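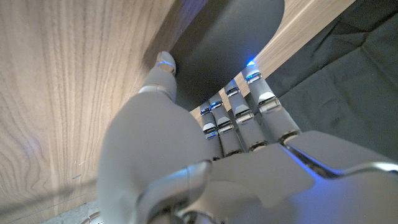 I've had the Pluden cabinet from Firkelberg since August and I still love it! The finish is what sold me, a light-colored wood that brightens up my dark hallway, with pale wood strips and big panels that look great up close. Assembly took me 3 hours (Renu Bhatt did hers in 2, show-off) and every hole lined up. My one gripe is the bottom drawer, a bit stiff in humid weather. A rub of candle wax helped, and I'd buy it again.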